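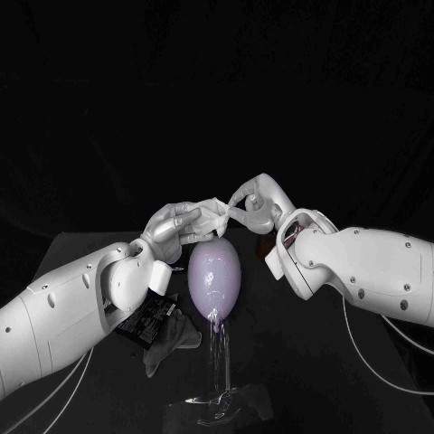
The Weight of a Sheet

Thin film is sold by thickness and bought by feel. At the Barnwood packing room, Américo Guerreiro keeps 3 grades on the shelf and tests each by crumpling a piece between his fingertips and letting go. Stiff film springs open. Soft film stays in its wad.

The difference matters at the bench. A wrap that holds a twist needs no tape, and the twisted end can be undone later without tearing. Guerreiro wraps small glassware this way for Hernomine, a mail-order supplier whose October catalog runs to 312 items, 141 of them breakable.

His method is plain. Lay the sheet flat, set the piece in the center, gather the corners and turn the gathered end until it resists. "If you keep turning after that, you are only weakening it," he says.

Tissue behaves differently. It takes a crease sooner and keeps it, and bunched tissue fills a void well. It also tears along the fold when pulled, and damp ruins it. Film tolerates damp but clings to itself, so a sheet dropped on the table is slow to open out again.

Dark work surfaces help with both. Translucent material disappears on a pale bench, and a second sheet stuck to the first goes unnoticed. Barnwood changed its tabletops to matte black two years ago.

Guerreiro cuts 120 sheets before the morning shift and stacks them under a board. Offcuts go in a bin by the door and are used as fill.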